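Robots and Everyday Work
Handout 4: Can a machine do the chores yet?
Prepared for the evening course, Skarnell Center for Adult Learning. Revised Sep 12, 2018

Please read this handout before the class and bring it with you. The discussion tasks are on the last part. Today we speak about the chores which people do with their hands, at home and on the shop floor, and we ask how far the machines have come.

Hand-held grippers on an office mezzanine:

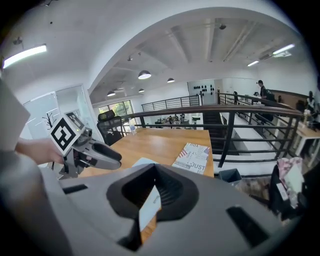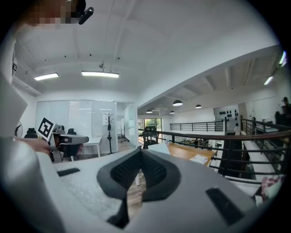
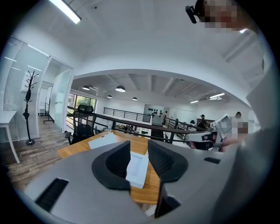

Photos: Naidoo project, course archive. For use in class only.

1. What we mean by a chore

A chore is a small job that comes back again and again. Wiping a table is a chore, and so is putting papers together, or carrying a bottle to the place where it belongs. In a workshop we can add filling a box with parts and sorting the bad pieces from the good ones. A person learns such a job in a few minutes and after this does not think about it.

For a machine the difficulty is in a different place. Lifting is easy, and repeating is very easy. Hard is everything that changes from one time to the next: where the object lies, how it is turned, if it bends, if something else is on top of it.

2. Two fingers

Many grippers have only two fingers, or two pads, which close toward each other. Look at the third photo, where the two black pads stand with a gap between them. With this shape one can hold a box, a bottle or a handle. A sheet of paper that lies flat on a table is much harder, for the pads must first get under the edge. Most of us slide the paper to the border of the table and take it there. We do this without a plan. A machine must have learned it from somewhere.

3. Learning from the hand

One way is that a person holds the gripper and does the work with it. The person's movement is recorded, and later a robot arm with the same kind of gripper tries to repeat it. The square black-and-white marker on the gripper in the first and second photo is of a type that a camera can find easily. From such a marker a computer can calculate position and angle.

The advantage is that no robot has to be in the room. The disadvantage is that the human arm is more clever than the robot arm. It goes around a chair or over a railing with no trouble, and some of these movements the robot can not copy at all.

4. A small comparison: the Monditz workshop

In May our course visited the packing room at Monditz. They have one robot arm, which puts small bags into cartons. On the day of the visit it packed 554 bags in one shift. The program was made from 4000 recorded examples. In the same shift it stopped 10 times and waited for a worker. The reason was nearly always a bag which had folded over itself.

So, is this job automated? The manager said yes. The worker who had to walk to the machine each time said something else. Both opinions should be in your notes.

5. And at home?

The home is harder than the packing room. Every kitchen is different, the light changes, and there are children and pets on the floor. The Finora folding machine, which we saw on video in Handout 3, folds towels and shirts, but somebody must hang each piece into it by hand. I timed this at my own table with a pile of towels and I was faster without the machine. I am not a quick person with laundry.

Vacuum cleaners and dishwashers work well in many homes. Notice that a dishwasher does not have hands. It washes in its own closed box, and we still load it and empty it ourselves.

6. Words to know

gripper: the part of a robot which holds things
marker: a printed pattern that a camera can recognize
to fail: to not succeed
shift: the working hours of one group of workers

7. For discussion

Choose 3 chores from your own week. For each one, write down which part changes every time and which part stays the same. Then decide in your group which chore you would give to a two-finger gripper first. Be ready to explain what should happen when the gripper drops something.

Written homework is one page, by hand or typed. Please leave a wide margin for my corrections.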